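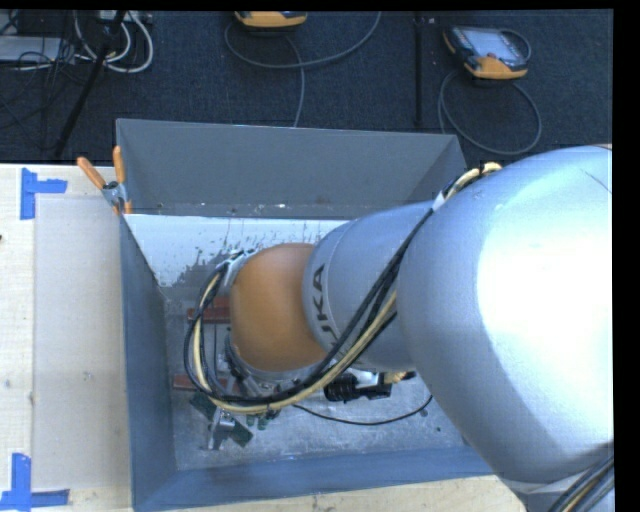
Arm down in the gray bin, Cusulby cell

Pic attached, sorry for the rush, on shift in 10.

Karlijn Van Acker wrote:
> Does the arm mean fewer of us on sorting? Zaletti told the
> Drurwood crew no changes, then moved 3 people in September.

Fair question. Short version: no one off sorting before spring, I have that in writing. After that, dont know. Asked twice.

What changes now: no more leaning into the bins to pull parts, my back says thanks. But one of us per shift has to mind the cell, and so far that's extra work on the same pay grade. 7 of us signed the note asking for a new grade. Add your name if you want in, reply to me and not the whole list pls.

Training on the pendants is up to 3 days. Ask for it on paid time. Rezaei did theirs unpaid and teh crew there is still sore about it.

More after the meeting.

Đức Đàm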